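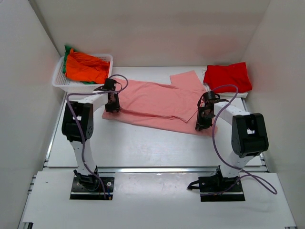 Why We Fold Our Clothes

Folding is a way of making cloth smaller without cutting it or hurting it. A piece of clothing that covers your whole chest and back can be turned into a packet that fits on a shelf. The best place to do it is a flat surface with plenty of space, such as a table, a bed or a clean floor. Look at the pink cloth on the white tabletop. It is spread across the middle, and it is only partly folded, so you can still see wrinkles and creases running across it. One piece of the cloth rises up and overlaps the rest. Folding often looks like this halfway through.

What is cloth made of?

Most clothes are made from threads. In a T-shirt the threads are knitted, so they are joined in tiny loops. The loops can move a little, and that makes the shirt soft and stretchy. It also makes it floppy. A sheet of cardboard stays where you put it, but a shirt slides, bends and bunches up. You have to hold it in the right places.

Jeans are different. Their threads are woven, going over and under each other in a tight pattern. Woven cloth does not stretch much, and thick woven cloth is stiffer. Many people find jeans easier to fold than T-shirts for this reason.

Where do wrinkles come from?

When cloth is bent and pressed, the threads bend too. If they stay that way for a long time, they get used to the new shape. Clothes left in a heap have bends going in every direction, and those bends turn into wrinkles. Cotton wrinkles easily. Wool and many kinds of polyester wrinkle less.

A crease is a bend in a straight line. Folding makes creases, but you get to choose where they go. Before you start, lay the clothing flat and smooth it with your hands, from the middle out to the edges. Any wrinkle you leave in will be pressed inside the packet.

How to fold a T-shirt

There are many ways. This one works for most shirts.

Lay the shirt on its front, with the neck pointing away from you. Smooth it out.

Take one side and fold it toward the middle. The sleeve will come along with it. If the sleeve sticks out past the other side, fold it back.

Do the same with the other side. Now you have a long, narrow shape.

Lift the bottom edge and bring it up to the neck.

Fold it in half once more if your drawer is small.

It helps to use both hands and keep them apart. If you pick up a shirt with one hand in the middle, the rest hangs down and all your smoothing is lost. Pick it up by two corners and the edge between them stays straight.

Why does it get so small?

Each time you fold something in half, it covers half as much of the table. It also gets twice as thick. One fold makes two layers. A second fold makes four, and a third makes eight. The amount of cloth never changes. It is only stacked up – like pages in a book.

You can't go on forever. After a few folds the packet is thick and springy, and it pops open when you let go. Try it with a bath towel and see how many folds you can make before it will not stay shut.

Flat, rolled or hanging?

Clotilde Langlois runs a small clothing repair shop called Renaud, and she keeps 40 T-shirts on her shelves. She folds them flat, with the folded edge facing out. "I can see every color," she says, "and I can take one without pulling down the pile."

Rolling is good for suitcases. Rolled shirts can be pushed into gaps, next to shoes for example. Hanging is better for shirts with buttons and for dresses, and for anything made of thin, slippery cloth. Heavy sweaters should be folded. On a hanger their own weight pulls them down, and the shoulders can stretch out of shape.

Things to try at home

Fold one T-shirt and crumple another. Leave them both overnight and open them in the morning. Which one has more wrinkles? Where are they?

Time yourself folding one shirt. Then fold 15 shirts and time the last one. Your hands may have learned something along the way.

Ask a grown-up how they fold towels, then ask a different grown-up. They may not agree.

Words to know

Crease: a line left in cloth or paper by a fold.
Knitted: made from loops of thread joined together.
Woven: made from threads that cross over and under each other.
Layer: one thickness of something lying on top of another.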